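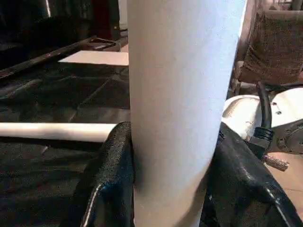
Figure 1. White tube held upright between two black gripper fingers.

Print this page | E-mail this page

Getting a grip: a home hand exercise plan for people recovering from a stroke

Student project report, Murkstead

Why I chose this

On my first placement, at the Pravard day clinic, I spent most mornings in the hand therapy room and loved it. People would come in barely able to open their fingers and we'd be sorting pegs, folding towels, buttering toast (so much toast!). What bothered me was the gap between visits. Everyone went home with a printed sheet, and when I asked how the exercises were going, the usual answer was that the sheet was on the fridge. So my project asks a simple question: would people practise more if the exercises were part of jobs they already do?

What I did

I wrote a booklet called the Eskola plan, after the street where I did most of the drafting. It has 12 everyday tasks in it, from wringing out a flannel to turning the pages of a newspaper, each with an easier and a harder version. The clinic's therapists checked every task before anyone tried it, and took out two I was very fond of, both involving jam jars.

Eight people from the Pravard and Sestville clinics agreed to take part. All were more than six months past their stroke and could already close the weaker hand a little. They used the booklet for four weeks, aiming for 30 minutes a day in as many short goes as they liked, and kept a tick-box diary.

What I found

Between them they logged 268 separate goes, far more than I had dared hope for. Flannel wringing was the clear favourite. Doing up buttons was hated by nearly everyone, though two people stuck with it and asked for smaller buttons!

Grip strength went up slightly for five people and stayed the same for three. I can't say the booklet caused this — there was no comparison group, and they were all still coming to the clinic. The diaries tell me more. People practised most at breakfast time and hardly at all after tea, when several wrote that the hand felt tight and tired.

Problems

The tick boxes were too small for anyone writing with their weaker hand, which I should have spotted at once. One diary got left on a bus. I also measured grip at different times of day, so a morning score was sometimes set against an afternoon one.

Next steps

I'd like to run it again for longer, with bigger boxes and a large-print version. The Sestville clinic has asked to keep its copies, and I'm already redrafting the button page.

Print this page | E-mail this page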